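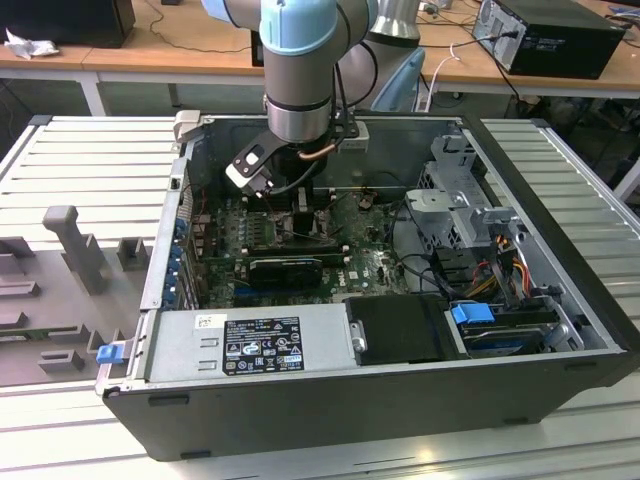

Giscombe Refurb, monthly workshop meeting, July
Notes by me again, as I lost the draw. Shout if I've got you down as saying something daft.

We started at quarter past ten with most of us in the back office and the Egan lot on the phone. Last month's minutes were waved through, apart from one correction: the broken pallet truck is the red one, and the blue one is fine, so please stop hiding it.

1. The Mosel cell: do we want one?
This took up nearly the whole meeting, so I'll try to be fair to everybody.

For anyone who missed the email, Mosel is the strip-down cell that Dikus have been offering us. You get the arm, the gripper, the slotted bench, the fixture and somebody on the end of a phone, all on a monthly rental of £618. The idea is that a tower goes on its side with the cover off, the arm reaches in, and out come the parts worth having: memory, graphics card, drive, processor. We'd still be opening the cases ourselves and wiping the drives ourselves, so nobody should read this as the bench team being packed off home.

I went over to the Dikus workshop for the demo and I'll admit I came back keener than I'd gone (I had been all set to be grumpy about it!). What I liked most was how ordinary it all is. They work on the same sort of office desktops we get by the cageful, with the blue clips and latches we've all snapped a fingernail on, and the case sits on the bench much as it would on ours. The fixture stays beside it on the slats, so you're not clearing a whole table every time you swap jobs.

My worries, which I read out from the back of an envelope:
The power leads. They flop about wherever they please, and I asked what happens when a bundle is lying across the thing you want. Dikus say the operator tucks them back before starting. Fine, but that's time, and it needs to be in the sums.
Odd cases. We do get small form factor machines and all-in-ones, and at the moment Mosel is only offered for full towers.
Floor space. The bench would have to go where the label printer is now, and I know how people feel about the label printer.

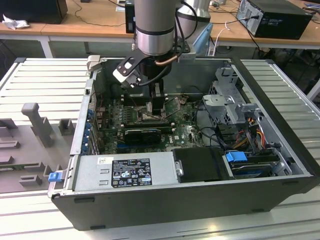
2. Money and the trial
Dikus will do a 90-day trial at the normal rent with no tie-in afterwards, and they collect it if we say no. Training is included for two people. Spare gripper fingers are not, and they couldn't give me a price on the day, so I've chased.

We put 3,000 desktops through the shop last year. If Mosel only took the plain, boring towers off us, that would still leave the bench team more time for laptops, where the money has been lately. Egan asked whether we could run it there in place of the main shop. The answer was a "maybe", mostly down to their dodgy sockets, and I said I'd find out what supply it needs before we argue about it any further.

There was a bit of a ding-dong over whether we should be renting at all or waiting to see what else comes along. I don't think we settled it, but the feeling in the room was that a trial we can walk away from is a cheap way of finding out.

3. Processors
I've given this its own item as we kept drifting back to it. Memory and cards are one thing, and if a stick gets a scuff it's a few quid. Processors are fiddlier. There's the bracket to open, old paste on the lid, and pins down in the socket that don't forgive a slip, and a board with bent pins goes from the sales shelf to the scrap bin. I'd want to see Dikus do a good long run of these with our own machines before we let it near anything we mean to sell.
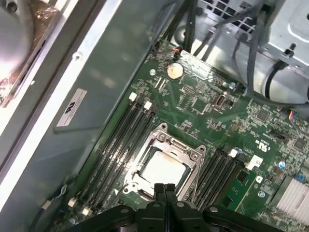 Ornella Valentini said she would sooner keep processors out of the first month altogether, start with the memory and the cards, and only add them once we had our own tally of damaged boards to look at. She also wanted it in writing who pays when a board is spoiled. Everyone agreed with both points, including me, though I'd been hoping to see it have a go sooner.

4. What we agreed
Go ahead with asking for the trial, main shop first, Egan to be looked at later.
Processors left out for the first month, as above.
Ornella to write to Dikus about damage and who pays.
Me to get the price of the fingers, the power supply details and a proper drawing of the bench with measurements.
Label printer to move next to the kettle for now. Objections noted, loudly.

5. Anything else
The cage of keyboards is still in the corridor. The heater in goods-in has been mended. Could whoever borrowed the long screwdriver from my drawer please put it back?

We finished at ten to twelve. Next meeting same place, once Dikus have replied.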